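I have come around to boring planners, and I want to make the case for them while I'm still excited.

For most of last winter our picking code was clever. It took the depth image, scored every grasp it could think of, and handed the best one to a planner that searched from scratch each time. When it worked it was lovely to watch! When it didn't, we had 1,474 lines of log and no idea which part had changed its mind.

In January we swapped in Virk, a small planner that keeps a library of 28 approach motions and bends the nearest one to fit. I expected it to feel like a step back.
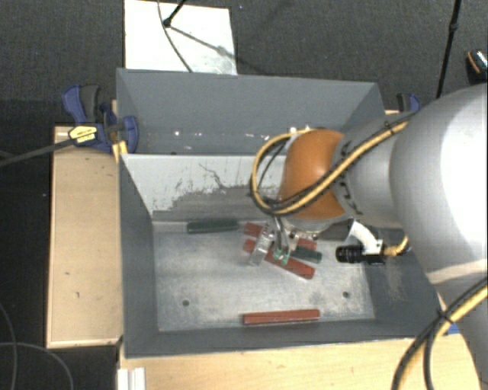

What I got was a planner I could argue with. Every motion has a name. If the wrist comes in too steep near a wall, I open that one file, change it, and replay the same pick in Skerkton three minutes later. Blocks lying against each other are still hard, and I won't pretend a library fixes perception. But now I can tell a bad pose estimate from a bad path, and that alone has made the work fun again.

So please, write more tools like this one. Give me a replay button and plain names for things, and I'll happily wait a bit longer for the optimal path.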